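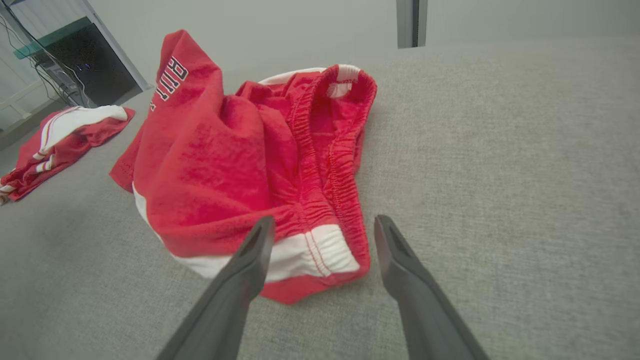

18/12/2023

Quick one tonight, I've got a bag half packed and the oven on.

So. The clothes cull. I said in the last post I'd do the drawers before Christmas and I have done, well, the drawers. The wardrobe can wait. The wardrobe has coats in it and I am not emotionally ready for coats.

Did it all on the sofa this time instead of the bed. Much better. If you do it on the bed you get to half ten at night and want to go to sleep and the whole lot goes on the floor, and then it lives on the floor till the weekend. The sofa you can just leave. You sit on the other end.

Started with the sports drawer as it's the one that won't shut. Red shorts went straight on the keep pile, bright cherry red, white trim, soft and a bit fuzzy, no arguments. I don't run in them. I make soup in them. They count as sports if you go up and down the stairs enough.

Everything else in that drawer had to earn it. Leggings with the see-through knee, gone. The swimming costume from when I was going to swim before work (went twice), gone to Kumiko if she wants it. Odd socks in a bag for the window cleaning. A sweatband. Why do I own a sweatband.

Kumiko Hoshino, for anyone new here, lives downstairs and has the opposite problem to me, she throws things out and then comes up to borrow them back. She had my spare dressing gown for most of last winter. I'd like it noted that I've kept two dressing gowns this time for exactly that.

Next, T-shirts. This was the bad bit. I had 78 pence in a shirt pocket, that was the high point. Most of mine are from jobs or from events that somebody else ran and I stood at with a clipboard. There's one from the Kidham fun day which has shrunk so much it would fit a cushion – and then I thought, well, cushion. So that's in the sewing box now and not technically gone. I know. I know that's cheating.

How I fold them these days: in half longways, sleeves in, then thirds from the bottom up so they stand in the drawer like files. Took me ages to get the hang of it. Thin ones flop over. You put the thin ones between two thick ones and they behave. Shorts I do in half leg to leg and then once up from the bottom, waistband at the top so I can see wich is which. Anything with a big gathered elastic waist won't lie flat whatever you do so stop trying and put it at the back.

Jumpers don't get folded up small, they get laid flat in the bottom drawer, heavy ones underneath. I lost a nice grey one to moths in the old flat and have been a bore about cedar balls ever since. New cedar balls are in. The old ones I gave a rub with sandpaper and put in with the scarves, smells like a pencil case.

Right, the laundry side of it. About half what came out of the drawers needed a wash even though it was supposedly clean. You know that drawer smell. I've done it in batches, reds and pinks on their own at thirty as I've been burned before with red cotton and white edging and a whole summer of pink edging after. Cold rinse, no softener, out on the airer straight away. Airer is in the hall and you have to go past it sideways. Mehrangiz came round to drop off a tin of biscuits and got a wet sleeve in the face, so sorry again Mehrangiz.

She's Mehrangiz Golestani in the comments if you've seen her, and she's right about vinegar. Small glug in the drawer where the softener goes. No you don't smell of chips.

What's going where, for the ones who asked:

Good stuff to the charity shop on Virneo Street, they're taking bags up till the Friday before – no hang on, I need to check that, ring them first. Sheets and towels to the dog rescue. Worn out stuff to the textile bank by the library, tie the shoes together or they'll get separated. Buttons off first. I always take the buttons off. I've got a jar with enough buttons in for 600 coats and I still take the buttons off.

The bag by the door is for me, going to my sister's for 7 nights and I'm trying to do it with one holdall. So far: two jumpers, jeans, the thick pyjamas, wellies in a carrier bag, and the red shorts because her house is boiling, she has the heating up like a greenhouse and everyone's in T-shirts by lunchtime. Presents go in a separate bag and I'm not counting that as a bag.

Things I still haven't found: the other navy glove, my good scissors, the belt off the green dress. If the belt is in the charity pile I'm not going back through it. The dress can go without.

Drawer shuts now by the way. One finger. I've opened and shut it a few times just walking past.

Coats in January. Oven's beeping, got to go, will answer comments tomorow from the train if there's signal.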